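Finding the right driver for an old network card

Workshop tips, updated April 1, 2026 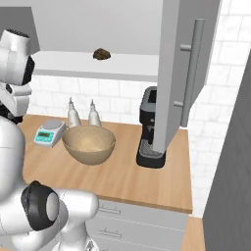

Before you download anything, take the card out and write down the number that is printed on the board itself. The sticker on the box is often wrong, and the name Windows shows can be wrong too. I had a Plukex card which the system called Lemano for two years. Do this work on a good flat surface with free space near the edge. A light wooden countertop like the one in the picture is fine for it, and small dark screws are easy to find on such a color. Touch bare metal on the case first.

Then make a folder for each card and put in it the driver, the text file and your note. Old installers do not like long folder names, so keep it short, for example NET1.

If the setup program does not see the card, try another slot. On my Bisia board only 3 of the 4 slots worked with it. After that, look if the sound card uses the same interrupt. Port 300 is the usual address, but other cards want it also.

Do not force a 1000 megabit setting on an old hub. Leave it on auto.

Keep a second copy of the driver on another disk. Mine from March is already unreadable.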